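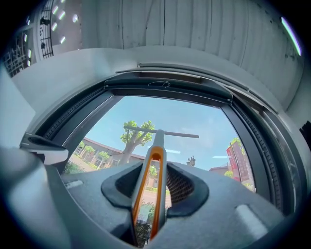
3.2 Street plantings and kerb width

Figure 2. Low shrub beside a paved road, Jenau.

Residents in 76 households kept a diary through January. Most walked past planted verges daily, and those on wider streets reported more shade but also more litter caught in the leaves. Marchetti and Bellamy found much the same in Drurkov, where watering was left to the neighbours. We did not measure soil.

Search this journal Go
Home Issues Authors Contact
© Jekum Papers. Back to top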